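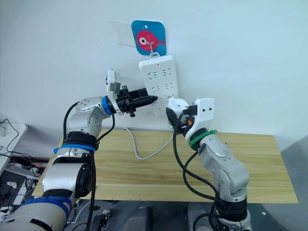
Standby power in rented flats gets less attention than hot water, and for good reason: the loads are small. They are also continuous. Laurier Grewal, an electrician in Hurnstead, spent June logging idle draw in a two-bedroom unit and found the television cabinet alone used more overnight than the kitchen did.

14 shares

His method was plain. A plug-in meter stayed on each circuit for four days, with the tenants keeping their usual habits. Readings were taken at 6 am, before the kettle went on. Older set-top boxes performed worst. Phone chargers with nothing attached barely registered, and Grewal no longer bothers to mention them to clients. 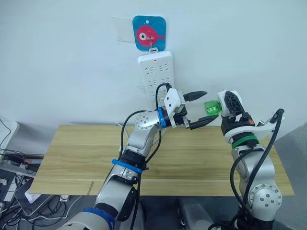
Placement affects whether people switch things off. A board behind a couch tends to stay live for the length of the lease. Grewal prefers outlets at bench height, with the switch in reach of a seated person. A light wooden table against a plain white wall suits the purpose, as the cord can run up the wall and stay visible along its whole length. Dark panelling hides both cord and scorch marks.

Load limits still apply. Torunn Moen, who inspects rental wiring for Sawatzky, allows a 700 watt ceiling on any board shared by office equipment, well under the rated maximum. Heaters go straight to the wall outlet. She rejects daisy-chained boards on sight and asks for discoloured sockets to be replaced the same week.

Grewal's next set of readings will cover detached houses in Wila, where bore pumps complicate the baseline.

3 comments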